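Household robots and the bedroom problem

From the Lema home tech wiki, an open reference anyone can edit. Main author of this entry: Kimutai Urio. Last big rewrite in September.

A household robot, in the sense I use on this page, is a machine that does a chore with some kind of hand. That leaves out robot vacuums, dishwashers and washing machines, which have their own entries (and which, let's face it, have done more for my free time than anything with fingers). The question people bring here is a simple one: can a machine do the housework yet? My short answer is some of it, slowly, in a room it has seen plenty of, with a person close by. The long answer is the rest of this page.

Why bedrooms are hard

I get asked why I go on about bedrooms so much. Everybody wants to talk about kitchens! But a kitchen has a lot of hard things in it. A cup stays cup-shaped when you pick it up. A bedsheet has no shape of its own, and neither does a curtain, a pillowcase or the T-shirt you dropped on the floor last night. Engineers call these deformable objects. I call them floppy stuff, and I'll keep doing that here.

Floppy stuff causes two kinds of trouble. The first is seeing it. A crumpled cloth can look like a hundred different things depending on how it landed, and the corner you want is usually tucked under the rest. The second is feeling it. When you make a bed you pull until the sheet goes tight, then you stop, and you do that without thinking. A robot with two stiff fingers has to work out from its cameras or from the load on its motors that the sheet has gone tight, and plenty of them just keep pulling.

Then there's reach. Beds are wide and often shoved up against a wall. I've watched a very expensive arm on wheels fail to get to the far corner of a bed that my aunt does with one knee on the mattress.

How the machines learn

Older home robots were programmed step by step: go here, close the hand, lift this far. It worked fine until somebody moved the bed. Most of the newer ones learn from examples of people doing the chore, and there are two main ways of getting those.

One is remote control. A person drives the real robot through the job while it records. The examples match the robot's body exactly, but it's slow going, and you have to get the robot into the house in the first place. Try that on a third floor with no elevator.

The other is the hand-held gripper. The person carries the robot's hand without the rest of the robot, and does the chore with it while a camera on the tool records what the hand sees. You can carry one into a normal home, which means the examples come with real windows, real quilts and real clutter. The catch is that people are clever with their wrists and will happily twist into positions no robot arm can copy, so a share of every batch gets thrown out. 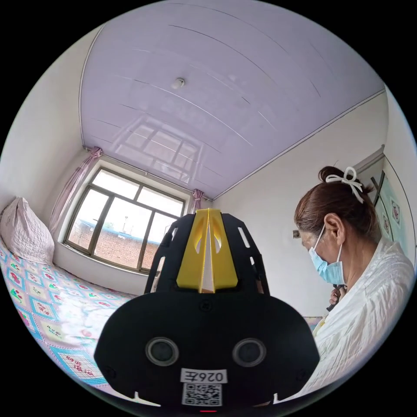
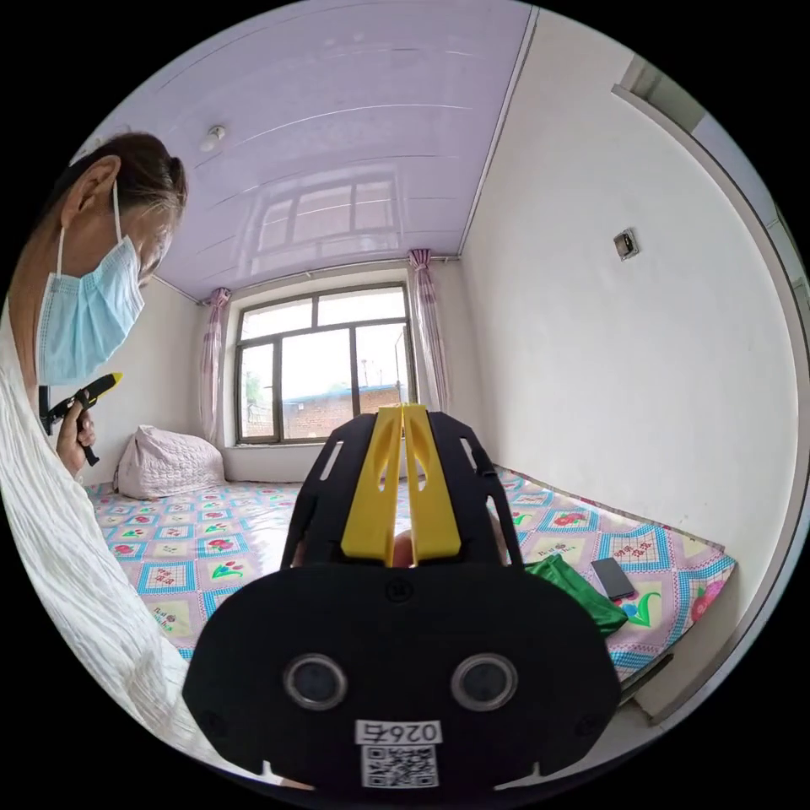

Hand-held grippers with yellow fingers in a small bedroom, patchwork bedding and all.

What works today

Picking up firm things and putting them somewhere else is in decent shape. A phone left on the bed, a bottle, a shoe: a good system handles these most of the time if the light is reasonable. Mwanahawa Nyanda, who looks after the robot pages on this wiki with me, keeps a log of trials that readers send in. One of them set out 60 small pickups in his own bedroom for a Brernivau arm, and 7 went wrong. Nearly all of those were things lying half under a blanket. I think that's pretty impressive, though I wouldn't want a helper who drops my glasses that often.

Folding towels works too, if you're patient. A towel is a rectangle and it's the same on both sides, so there isn't much to figure out. The best run I've sat through in person was at the Liltard workshop, where a two-armed machine folded a hand towel in 22 seconds. Then it took several minutes over the next one, for no reason anyone in the room could see.

What half works

Shirts. Anything with sleeves, really. The machine will usually get to something you could call folded, but you might refold it before it goes in the drawer.

Straightening a quilt is another. Tugging the near edge flat goes well enough. Patterned quilts can help, as it happens, since the lines give the camera something to follow, while plain white bedding is much harder going. Nassoro Owino disagrees with me on this and has said so at length on the talk page — his view is that busy prints confuse depth cameras more than they help. Go read it, he makes some good points.

Drawing curtains belongs here as well. Heavy ones slide along nicely. Sheer ones bunch up, catch on the fingers and are hard to see against a bright window.

What doesn't work yet

Changing a duvet cover. I've never seen it done start to finish by a machine in an ordinary home, and I've asked everyone I know. (I can barely do it myself.) A fitted sheet is nearly as bad, because the fourth corner pops the first one off, and a robot that thinks it has finished corner one doesn't go back to check.

Tidying up in general is the other big gap. Moving an object is one thing, but knowing where it goes is something else. Is that cloth on the bed laundry, or is it what you're wearing tonight? People who live together argue over this stuff.

The same question on the shop floor

Factories get brought up a lot as proof that homes are next, and I'd be careful with that. The Celinik plant, which packs bed linen, let Dennis Bakilana from this wiki look around for an afternoon. Machines there cut, stack and bag flat sheets all day long. The fabric comes in from a roll, always the same way up, always the same size, and the whole line was built to keep it like that. Where a bundle had to be untangled by hand, there was a person at a table doing it.

So the shop floor is ahead, but on a much easier version of the job.

Cost and speed

Prices change too fast for me to keep a table going, so I took the old one down. On speed, I use a plain yardstick: how long does the machine take next to a person who isn't hurrying? For simple pickups I'd accept three or four times as long. For laundry, one reader clocked a basket of towels and shirts at 40 minutes, with two stops for help.

See also: Robot vacuums; Laundry folding machines; Depth cameras; Wekesa Odera's notes on gripper fingertips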